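Grant updates | Community projects

The Darkden Shared Kitchen: where we've got to by September

September – by Leonie Paewai

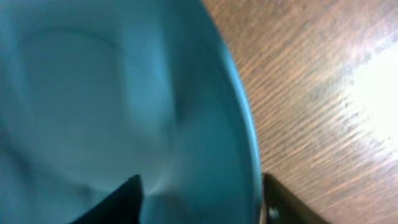

One of the big teal-blue bowls, up close.

Hi all, and especially hi to Lama Matar at the Wodetero Fund, who has been very patient with me about this report. You asked for something readable with the bad parts left in, so I've written it the way I'd tell you over the phone. The spreadsheet went over separately and I won't repeat all of it here.

Quick reminder for anyone on the Wodetero side who is new to us. The grant pays for a shared kitchen in the back half of the old Myklebust bakery on Darkden Street, where people who sell food at markets or out of their homes can rent a proper licensed space by the half day. It also pays for part of my time and for a run of evening classes on the boring side of food selling – labels, allergens, pricing, keeping a temperature log. We opened the doors in spring, later than planned, and this covers everything from opening through the end of summer.

Who's using it

We have 14 regular renters now. The plan said ten by this point, so I'm pleased, but I'd ask you not to read too much into it. Four of them came over together when another kitchen across town closed, and that was luck. Take them out and we'd be right on target, which still feels fine to me!

It's a nice mix. We have two jam people, who were nervous about each other and now share a sugar order. We have a woman who makes stuffed flatbreads, a couple doing hot sauce, several cake bakers, a man who only makes dumplings and makes them at five in the morning. Ferhat Uysal started out with one half day a week for his pickles and is up to three, and he has hired his cousin. He's the first renter to take somebody on, so that's one for the jobs column. I put it down as a part-time job, since it's 18 hours a week, and Lama, please tell me if your form wants that written some other way. I couldn't tell from the guidance.

Mornings are close to full. Afternoons are so-so. Evenings after the classes are dead, and I need to talk about that further down.

The building

The hood vent was the big headache. You'll remember from my spring email that the inspector wouldn't sign off on the old one, and that the quote for a new one came in way over what we had budgeted. We ended up keeping the old duct run and replacing the fan and the hood itself, which the inspector was happy with. It cost us five weeks. It also ate nearly all of the contingency line, and I'd rather say that plainly now than have you find it in December.

The floor drains are good. The second hand sink is in. The walk-in cooler works and holds temperature nicely, though the door seal is tired and we'll want a new one before next summer. Joar Løken did the refrigeration work for us and came back twice to fuss with the thermostat without sending a second bill, so if anyone at Wodetero ever needs a cooler person I have a number for you.

What we haven't done is the loading ramp at the alley door. People are still lifting things over a step. It was in the original plan for the first half of the year and I pushed it when the vent money went. I'd like to do it next, ahead of the new shelving, and I'm asking for your okay to swap those two lines. The shelving we have is ugly but it stands up.

Equipment

Most of the equipment budget is spent and I think it was spent well. The big mixer came used from Cerero, the restaurant supply place, with a short warranty that we've already needed once (a switch, fixed the same week). We bought the smaller things new, because renters kept telling us they'd put up with an old oven but not with somebody else's old cutting boards. Fair enough.

I underestimated how much people would want of the plain stuff. Bowls, sheet pans, lids, scoops. I had pictured everyone bringing their own, and they do bring their knives and their piping tips and anything they're fussy about, but on the bus you're not going to haul a mixing bowl. So the small goods line is over by $600 and the oven line is under by a bit more than that, and the two of them together come out okay.

We tried a sign-out sheet for the small goods and gave up on it. What works better is that each shelf has a list taped to it and the last person out of the shift checks it against the shelf. Things still wander. They mostly wander back.

The classes

Prodromos Kouris teaches these, and he's better than I had any right to hope for. He ran a school cafeteria for years and he can make a talk on cooling times feel like gossip. The labeling class filled up both times we ran it. Pricing did too, once we changed the name. It was called "Costing Your Product" in the flyer and hardly anyone signed up, then we called it "Are You Charging Enough?" and had a waiting list. Same class, same handout.

The allergen class has been harder. People think they know it already. Prodromos wants to fold it into the labeling class and make that one longer, so nobody can skip it, and I agree with him. It does mean we'd deliver three kinds of class and not the four we promised you. The hours would be the same. Let me know if that's a problem on your end.

I sat in on a pricing night in July and watched one of our cake bakers work out that she'd been paying herself less than the bus fare to get here. She raised her prices the next week. She was scared to death about it and as far as I know she has lost one customer, who she says was rude anyway.

What isn't going well

Evenings, as I said. I assumed people with day jobs would want the kitchen after work, and a few told us in the survey that they did, but when it came to booking they wanted Sunday. All of them wanted Sunday! We've been closed that day because the lease says so. I've asked the landlord to change it and he's thinking about it, and he has been thinking about it for a while now. If he says yes we could drop two evening shifts, open Sunday from seven in the morning, and come out ahead on both rent and heating. If he says no, I'll cut the evening price and see if that shifts anything.

The booking system is also a pain. We're using a free calendar tool and it lets two people book the same oven if they click at the same time, which sounds unlikely until you see how people book on the first of the month. We had a double booking in August with a wedding order on one side of it. Everyone was very grown up about it and the cakes got made, but I was here until eleven and I don't want to do that again. There's a paid tool that other kitchens use and I've started a trial. If it does the job I'd pay for it out of rental income, not the grant.

Then there's me. I'm budgeted half time and I'm doing a lot more than half time. Some of that was the opening, and it should ease off. Some of it is that I'm the one with the keys. We're putting a code lock on the alley door this month, which will help more than it sounds like it should. I'm also training one of the renters to do morning open-up in return for a free half day each week, and so far she's more reliable than I am.

Money, the short version

Rental income is a little ahead of forecast. Utilities are well ahead of forecast, sadly, mostly gas. Insurance came in where we expected. The contingency is nearly gone, like I said. I still think we can cover the running costs from rent by the end of the second year, but only if we get Sunday or something like it, and I wouldn't want to promise you more than that.

Coming up

The ramp, if you say yes to the swap. The new booking tool. The combined labeling and allergen class, first one in October. A holiday market table in November where renters can sell side by side under the kitchen's name – this was their idea, and they've already argued about the tablecloth. I'd also like to start a small fund so a new renter can get their first month at half price, because the deposit puts off exactly the people we wanted to reach. I'm still working out how to pay for that and might come to you with a question about it.

So, three things I need from you, Lama: the okay on the ramp and shelving swap, the okay on going from four class types to three, and how to count Ferhat's cousin. Email is best. If you want to visit, come on a weekday morning before ten, when it's busy and smells of onions, and bring a container because they'll send you home with something.

Thanks again to everyone at Wodetero.

Leonie

Darkden Shared Kitchen | Contact us | Back to top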